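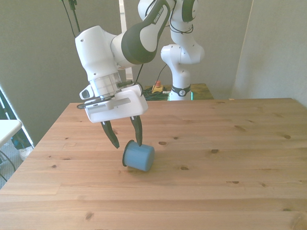 The cell in Kilville gets its checkup before anyone asks it to do anything useful. It is a small setup, two white arms and a pine tabletop, and the people who run it have learned to leave the first part of the morning for maintenance.

The routine starts with the fingers. On a parallel gripper they take most of the wear, and a finger that sits slightly crooked will still close on a part, only a little off to one side. The technician wipes both pads, checks the screws with a hand driver and opens and closes the gripper 9 times at low speed, listening for grit.

Then come the cables. Every line that runs past the wrist has to have enough slack for the last joint to turn all the way over, and too much slack catches on things. The crew at Plememum, the shop that looks after the cell, replaced four of them last year. All had failed at the same place, close to the connector, where the jacket bends most. They now mark the date on a strip of tape at each plug.

The wrist camera takes longer. It has to agree with the arm about where things are, and it drifts. A light knock against the table is enough. Plememum keeps a calibration log in a plain spreadsheet called Hsueh, named after the street the shop used to be on, and it now has some 700 entries. Most of them say the same thing: checked, no change. 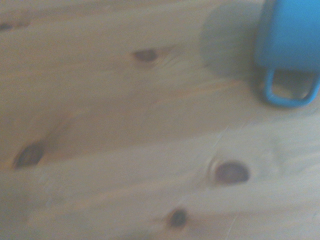 Exposure is set by hand. Pale wood throws back a lot of light, and on automatic the camera spends its time adjusting to the table. A short exposure keeps edges sharp while the arm is moving, but it needs more light than the room gives on a dull day. The shop settled on a fixed value and slows the arm down near the work when it has to.

The last step is a plain pick test. The object goes down in different positions, upright or on its side, and the arm has to reach it from above without pushing it across the table. Force limits are kept low for this. If a finger lands on a rim, the arm should stop before it does any harm.

A full service comes every 600 hours of running time. That means joint covers off, fasteners checked against the torque sheet, and a test of the stop button with the arm moving. Plememum allows a day for it. The next one is due in April, when the crew also plans to try a softer finger pad from Grirska on one arm only.

14 shares - 4 comments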